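**Tool Lending at Two Student Residences: Project Report**

Submitted by Jeanie Forsyth and Naa Eshun, 9 May 2023

This report examines how residents of Baird and Trusden borrow hand tools for small repairs, and whether a shared lending shelf would reduce duplicate purchases. Screwdrivers were the item residents requested most often. 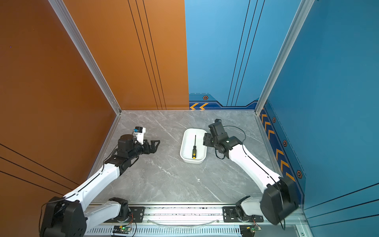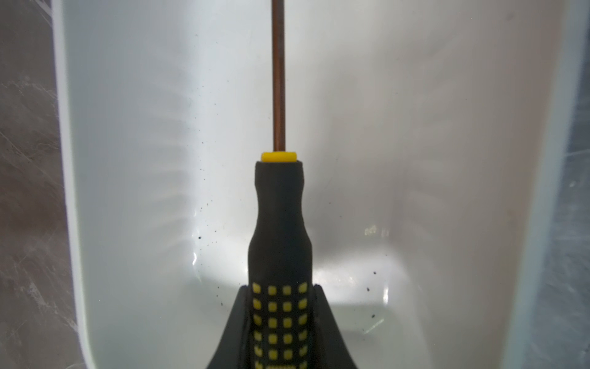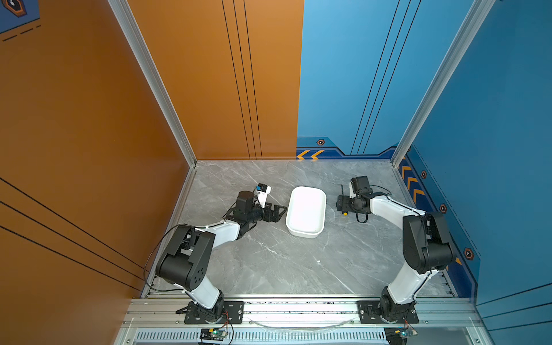 *Figures 1 to 3. Screwdriver and white tray (Figures 1 and 2); white tray (Figure 3).*

## Method

A questionnaire was sent to 230 residents, and 215 replied. Respondents listed the tools they owned, the tools they had borrowed during the year, and the repairs they had put off.

## Findings

Of those who replied, 100 owned no tools of any kind. Most borrowing took place between neighbors on the same floor. Loose cabinet hinges and wobbly desk legs were the repairs most often delayed. Trusden residents reported longer waits than those at Baird, where the front office keeps a small toolbox.

## Recommendations

1. Place a lending shelf in the Trusden mail room.
2. Record loans in a paper log kept at the shelf.
3. Limit each loan to two days during May, when demand rises before move-out.

The questionnaire is attached as Appendix A.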